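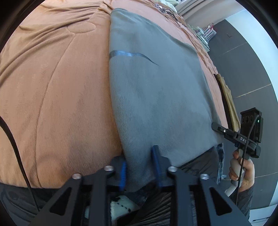 Both grippers on the gray cloth, blue pads and pivot screws in view.

Filed under: Hardware > Grippers > Setup & Care

# Clarenley hand grippers: setup and care notes

Hi! These are my working notes for the Clarenley pair, the two hand-held grippers we use for cloth work. They started as scribbles in the back of a notebook and people kept asking me for copies, so now they're a README. Last cleaned up 6 May 2026.

## Before you start

Lay the cables out first. I know, it's boring, but a cable that crosses in front of the linkage will tug on your wrist all session and you'll blame the gripper. Keep some slack up by your forearm and leave the rest in a heap at the far side of the bed, well away from the cloth.

Then work the fingers open and closed with nothing between them. You want it smooth the whole way. If it catches, stop and look at the round caps on the joints before you go any further.

## Pads

The blue pads are what wears out. Plush is the worst for them (so much lint!) and the ridges fill up faster than you'd think. I go over mine with a dry toothbrush every 40 grasps and swap them after 2 full sessions of blanket work. Please don't use alcohol wipes. I did that back in March and the pads went slick, and I spent a whole afternoon dropping the same corner.

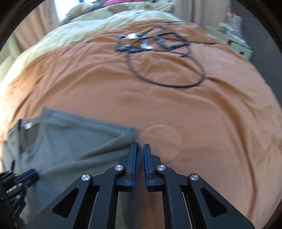 When you fit a new pad, push it on from the tip down and squeeze the fingers shut for a moment so it seats. The two pads should meet flat. If you see light at the tips but not at the base, one of them is sitting crooked, so take it off and start over.

## Pivots

Snug, never tight. I check all the pivots every 50 grasps with the short driver from the Whitcombe kit. A loose outer one shows up as a little wobble at the fingertip, and you'll feel it most on thin edges and hems.

## Known problems

- Left gripper squeaks when it's cold. Harmless, annoying.
- Lint gets into the linkage behind the cutouts. Canned air, short bursts.
- The old Distow pads fit but sit a hair too high. Use them up on practice runs only.

Spare pads are in the Cutine box on my shelf. Write down what you take!

Daranee Luangrath

## Comments

**padwrangler:** The toothbrush works great, thanks. Any reason not to use a lint roller?

**Daranee Luangrath:** I tried one and it lifted the corner of the pad. Might be fine if you're gentler than me.

**hemline_t:** My right one wobbles even with the outer pivot snug. Checked the inner one and that was it. Maybe add a line?

**Daranee Luangrath:** Good catch, I'll add it next time I'm in here.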